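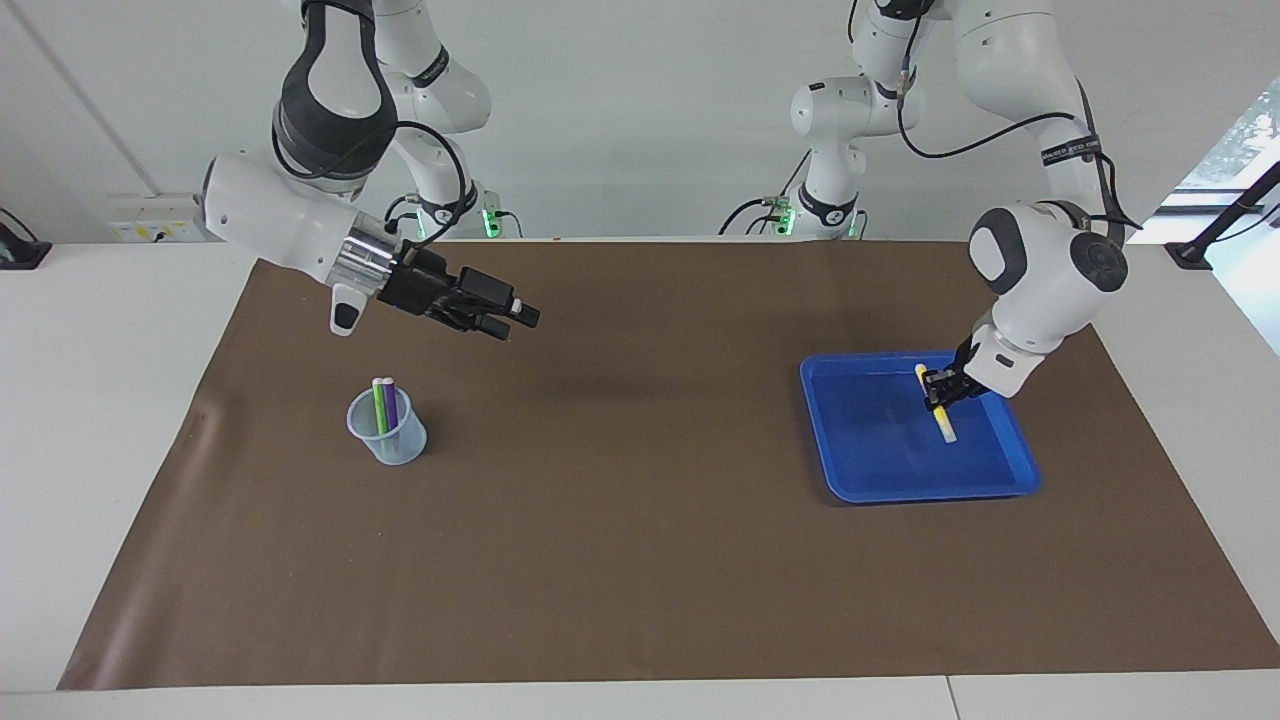 The yellow marker and the blue tray.

Last updated 2020-05-30

Search stories

The Tray

My aunt left me her desk and everything on it. The lawyer's letter listed the desk as item 54, between a floor lamp and a box of preserving jars, and made no mention of what was in the drawers.

I drove out to Clamora in November to collect it. The key was with the woman at the feed store. She handed it over without asking my name and told me the back door stuck.

The desk was in the front room, under the window. My aunt had done the books for Lodell, the seed company, for most of her working life, and she had kept on ruling up ledgers after they let her go. There was a sheet of brown paper over the top, taped at the corners and soft from years of elbows. On it was a blue plastic tray with one yellow marker lying in it.

I picked up the marker and took off the cap. It still wrote.

The ledgers were in the bottom drawer. The later ones had nothing to do with seed. She had written down the colour of the sky each morning, the price of milk, who had waved from the road. Every so often a line was marked in yellow. I read for an hour, trying to work out why those lines and no others.

One said, "Frost. Neighbour's dog home again." Another said, "Lent $100 to Semaan's. Will not ask for it." A third was only a number, 3573, and I never found out what it counted.

The last marked line was the day I had phoned to say I couldn't come for her birthday. She had written, "Rang at four. Sounded tired. Good long talk." I remembered it as a short call. I had been standing in a parking lot with groceries in my other hand.

I got the desk into the truck with help from the feed store. The brown paper I left taped on. The tray rode beside me on the seat – the marker rolled from one end to the other at each bend – and past the Leltoreck turnoff I pulled over and put it in my coat pocket.

It was dark when I got home. I carried in the tray first, put it on the kitchen table and laid the marker back in it. Then I went out for the drawers.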